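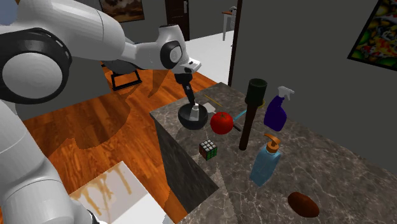
镜头防潮和清洁的几个土办法,哪些我还信

每年一到八月,摄影群里就开始转各种保养偏方。我家离海不远,拍日出的人又多,镜头发霉是常有的事,所以这些办法我大都试过。下面按我自己的经验说,跟别处写的不一样也正常。

大米防潮

不信。把相机埋进米缸,米粉会钻进卡口和对焦环的缝里,清起来比潮气还麻烦。我拿一支旧定焦放过一个晚上,旁边搁了湿度计,读数几乎没动。

硅胶干燥剂

信一半。密封盒加变色硅胶确实管用,前提是盒子真的密封。很多人用的是普通收纳盒,盖子一按就翘,硅胶两天就变了色,还怪硅胶不好。我用的是Truvent的扣盖盒,31块钱,胶圈还行,扣子偏松。每盒放100克硅胶,变色了就烤干再用。烤的温度看包装上的说明,别听群里的。

电子防潮箱

有用,但没必要买大的。店家总劝你“一步到位”,推荐2000块往上的型号。我只有两机三镜,买了Danko最小的一款,大约400块,至今还空着一层。湿度别调太低,店员说越干越好,我不赞成,橡胶和润滑脂未必受得了。
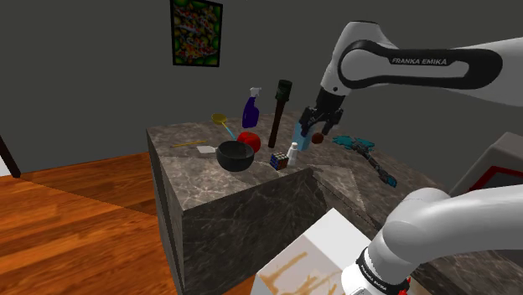
台面上放着不少东西。

牙膏擦滤镜划痕

千万别。牙膏里有磨料,镀膜一擦就花。网上那些对比图,我怀疑前后根本不是同一片滤镜。

哈气加T恤

应急可以,平时算了。海边回来镜片上有盐粒,干擦等于拿砂子磨。先用气吹,再用软毛刷,最后才轮到镜头布蘸一点清洁液,从中间往外转着擦。清洁液滴在布上,不要直接滴在镜片上,会顺着边缘渗进去。

三脚架用淡水冲

这条我信。脚管全部拉开,冲完倒立晾着,锁扣拧松。有人说冲完要马上喷除锈剂,我没喷过,脚架用到现在锁扣还是顺的。Tultden那种带海绵脚套的要把套子褪下来,里面很会藏沙。

冷热交替

从空调房出来就拍,镜头一准起雾。办法很笨:出门前把相机装进塑料袋扎紧,到了地方先别打开,等它跟外面温度差不多。凌晨四点赶日出的人嫌慢,那就早点起。有人卖“防雾贴”,我买过一包Panen的,雾照起,贴纸还留胶。

读者Rostislav Ďurica来信问,镜头里已经有霉丝怎么办。晒太阳那一套我没见谁晒好过。面积小、不影响成像就先单独放着,别跟好镜头挤一个箱子;要清就送修,先问清楚报价再让人拆。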